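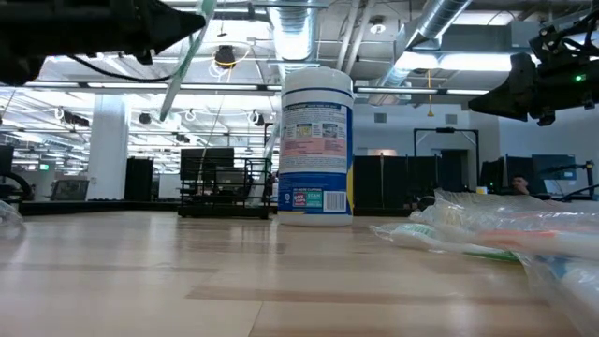
Grasp variety vs. episode count — where do you stop?

kamlesh_k
Hi all! We're at 701 teleoperated episodes for our two-arm pick and place set (wipes canister, bagged items, that sort of thing) and I'm wondering whether to push on to 980 or just stop and train. My heart says keep going, my wrists say otherwise.

yungching_w
Stop and train, my friend. We did 153 for the Flatow task and learned more from that first bad policy than from another week of collecting.

dpathak
I'd disagree, kindly. Clear bags are awful, they never crumple the same way twice, and I'd want every one of those extra episodes on bags alone — the canister you could leave at 700 and never think of again.

yungching_w
Fair on the bags! But he won't know which grasps are weak until he runs something.

kamlesh_k
Thank you both, this is such a help. I'll train tonight on what we have and keep collecting bags in the meantime. Dinesh, do you reset the pile by hand between episodes, or let the arms leave it as it falls?

dpathak
By hand, every fifth one.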